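How I edge a long concrete path

I put off edging my path for years, mostly by telling people I liked the soft look. Then the grass got so far over the concrete that you had to walk single file, and I gave in. These days I do it twice a year, and the August round is the big one.

You need a half-moon edger, a stiff push broom, a flat shovel and a bucket. My edger is an old Costier with a handle I've replaced twice (a cheap one is fine if you file the blade first).

Start on the sunny side, where you can see the line. Stand on the concrete, set the blade right against it, and rock it side to side with your foot - don't stomp, you'll only chip the edge and hurt your heel. Go down an inch or two, move over most of a blade width, and do it again. I do 16 feet at a stretch, then go back and lift the strips out with the shovel. They come up like carpet when the soil is a bit damp, so I water the evening before!

The shady side is slower. Roots and leaf litter creep in under the shrubs and the edge gets hard to find, so I scrape with the shovel until I hit concrete and only then cut. Clip any root thinner than a pencil and leave the fat ones alone.

Next, the joints. An old screwdriver dragged along the line gets most of the dirt and weeds out. Sweep everything toward the grass, then sweep once more after it's dried, and go easy with the hose or you'll wash soil straight back into the joints. 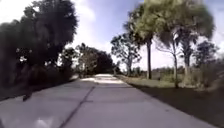

Indrek Vītola: I'd do the joints before the edging. Mine always fill up with crumbs of sod otherwise, and then I'm on my knees with the screwdriver twice.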